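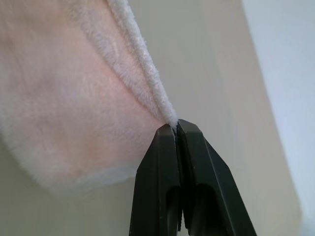 Pale pink fabric with a soft, dense pile, loosely draped.

The Wolness Fiber Guild will open its spring show this April in the old Nava building on Paredes Street, and if you have ever wandered past those tall front windows and wished there was something behind them worth stopping for, this is your chance. The show brings together 148 pieces by guild members, from bed-sized quilts and woven wall hangings to felted bowls, hooked rugs and a small group of knitted landscapes that drew plenty of affectionate chatter when they were carried in.

It is the biggest show the guild has put on, and the first one outside the library meeting room, where members have hung their work every spring for as long as most of them can remember. The library was always generous with its walls, but they are short walls, and anyone who made a large quilt had to fold it in half or leave it at home. The Nava building has high ceilings and a long brick side wall, and the larger quilts will hang there at their full length.

Weaver Ignacio Pereyra, who put the show together, spent much of the winter visiting members at home and coaxing things out of closets. "People would show me the piece they planned to enter, and it would be lovely, and then I'd ask what was on the back of the couch," he said. "Quite often I went home with the thing from the back of the couch."

Pereyra has two pieces of his own in the show, both double-weave blankets made on a floor loom he bought secondhand and spent a good many evenings putting back in order. He is also giving a talk on the opening evening, at 7 p.m., about natural dyes and the plants that can be gathered along the Nesier Creek trail (he asks that you please leave the ones beside the footbridge alone, as they are only just coming back). He promises to bring samples for passing around, and to stop talking before the cookies are gone.

The guild's younger members are well represented too. Students from the after-school weaving class have made a long banner out of 300 small squares, each one woven on a cardboard loom and then stitched to its neighbors over the course of several cheerful and rather noisy afternoons. It will hang across the back of the room, over the table where visitors can try a little weaving for themselves. Yarn and looms are provided, and grown-ups are every bit as welcome to sit down as children are.

Last year's show in the library drew 1,015 visitors, and the guild is hoping that the extra room will let people linger this time - there will be chairs, and coffee in the mornings. Many of the pieces are for sale, with prices on a list at the front desk, and a share of each sale goes toward loom repairs and class supplies.

Admission is free. The show is open daily from 10 a.m. to 5 p.m. through the end of the month, and the side entrance on the parking lot has a ramp. Members who still need to drop off hanging rods may leave them at the front desk any morning before the opening.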